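Home | Kitchen | Workshop | Getting Around | Search

Keeping a Transit Card Readable

A contactless fare card contains a chip and a thin loop antenna laminated between plastic layers. Most read failures at the gate come from a broken antenna joint or from a second card in the same wallet. Both can be prevented at home.

Store the card flat. A back pocket bends it at the same point every time you sit, and the joint eventually cracks. The Boltow regional card is rated for 3,000 flexes, a figure a daily commuter can pass in a few years.

Keep bank cards at least 5 mm away – a piece of stiff cardboard on each side will do. Foil-lined sleeves block the reader completely, so take the card out before tapping. 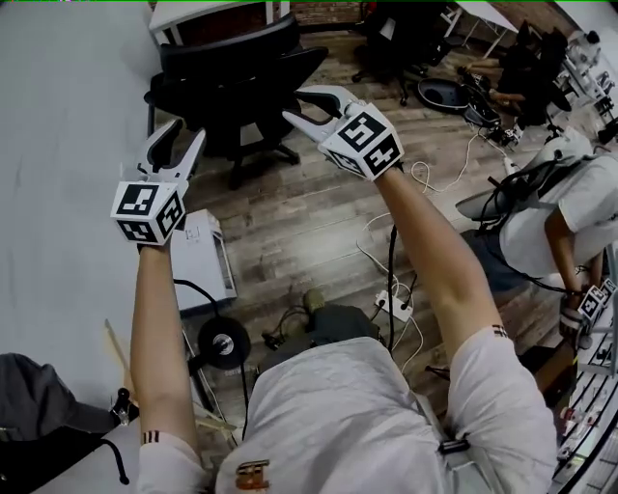
One Hostberg rider wrote that her card failed only on buses, never at rail gates, and that cleaning it made no difference. Bus readers on that system have a shorter range. Hold the card flat against the target for a full second.

Clean with a damp cloth and a drop of dish soap. Do not use acetone. Do not punch a hole for a lanyard – the antenna runs close to the edge on all four sides.

If the card still fails on two different readers, request a replacement. Flollell charges $5 and transfers the balance in around 14 days.

Comments (2)

Navaratnam Line rider: Cardboard worked. Cereal box, cut to size.

tapout13: Does a phone case magnet matter?

Contact | Copyright 2026 | Back to top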